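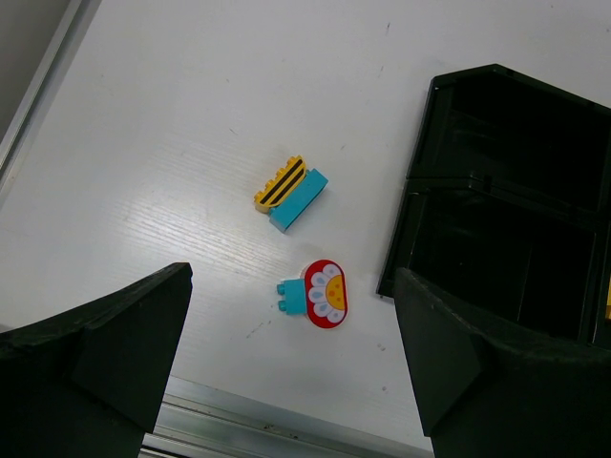 Prosimeck Holding Cabinet for Cookie and Pastry Delivery

The Prosimeck is an insulated, heated cabinet for bakeries that box to order and deliver warm. It holds finished product at serving temperature between the oven and the driver. It does not bake, proof or reheat.

The cabinet takes 10 full-size sheet pans on fixed slides, or up to 80 flat cookie boxes with the slides removed. Heat comes from a single 1,000 W element in the base, with a low-speed fan behind the rear panel.

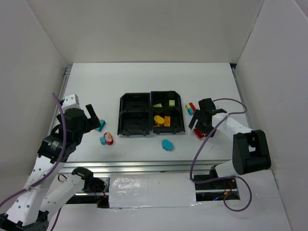

Fan speed is set at the factory and should not be changed. At higher speeds the edges of thin cookies dry out before the centers cool.

Humidity is controlled by a water pan and a sliding vent in the door. For crisp items, leave the pan dry and open the vent fully. For soft cookies and brownies, fill the pan to the line and close the vent.
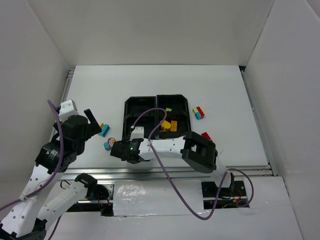 The door gasket pulls out for washing and goes back in without tools. Slides are dishwasher safe. The interior can be wiped down with any food-safe cleaner – no chlorine products on the element cover.

Specifications
Pan capacity: 10
Element: 1,000 W
Door: right-hinged, reversible
Casters: 4, front pair locking
Warranty: 2 years, parts and labor 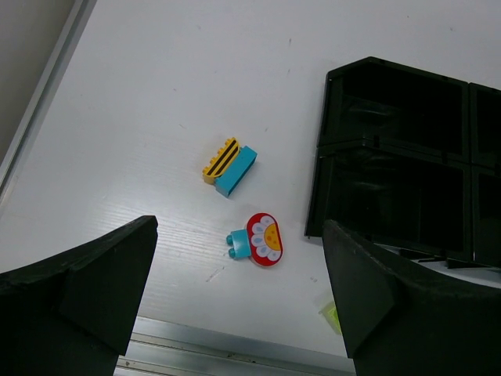 Small toy brick assemblies and a black compartmented tray on a white tabletop

Replacement gaskets and slides ship from the Sanstead warehouse. For quotes on two or more cabinets, contact Arlo Abernathy in equipment sales.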